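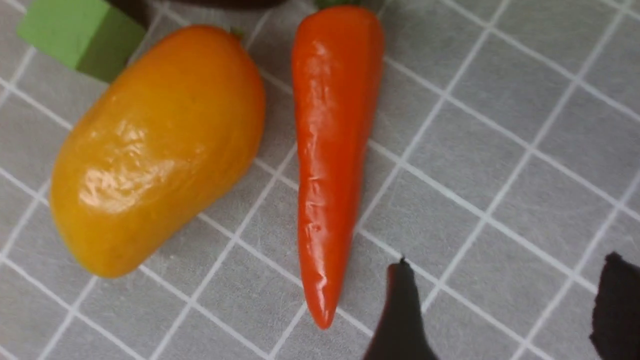

How long should dried pepper seed be kept before the Melent Seed Exchange declines to list it?

Seed older than three seasons is not listed unless the donor supplies a germination result taken within the current year.

Posted by: kvido_zelenak (Moderator)
The answer above is the wording adopted for the member guidelines on June 3, 2022. Comments are invited in this thread. Please cite your own records where possible.

Posted by: B.Prothero
I must register an objection. My Čierny peppers were sown from a packet five seasons old and 31 came up out of 40. A fixed limit of three seasons would have kept that packet off the list.

Posted by: hubacek_v
With respect to Mr. Prothero, the limit does not keep it off. It asks for a test. Eight damp paper towels and a warm shelf are within the means of any member.

Posted by: B.Prothero
A test uses up seed. When a donor holds 40 seeds of a scarce variety, giving up half of them to paper towels is a poor bargain.

Posted by: Sabina Bartoš
The Fluvodden branch asks donors for a sample of ten and accepts the result as a guide only. Storage matters more than age in our experience. Seed kept in a kitchen drawer should not be judged by the same rule as seed kept sealed and cool.

Posted by: hubacek_v
Storage cannot be verified by the exchange – age can, provided the packet is dated. I would keep the rule as written.

Posted by: kvido_zelenak (Moderator)
Noted. Members have also asked for the eggplant guidance to be reposted, as it differs from the pepper guidance on ripeness. It follows.
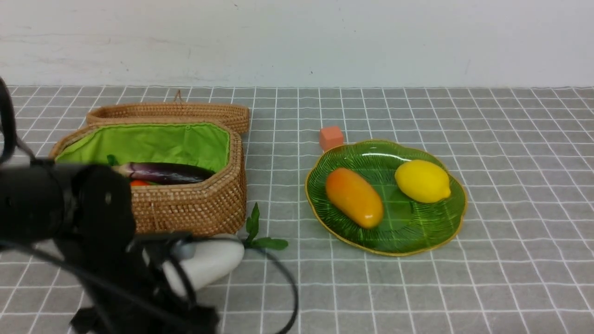 Eggplant: Harvest for Seed

Fruit intended for seed is left on the plant well past eating stage, until the skin turns dull and yellowish or brown. Seed from fruit picked for the table is usually immature and should not be submitted.

Posted by: I_Machala
Does this apply to lot 203? The donor form gives no harvest stage.

Posted by: kvido_zelenak (Moderator)
It does. Lot 203 is on hold until the form is completed.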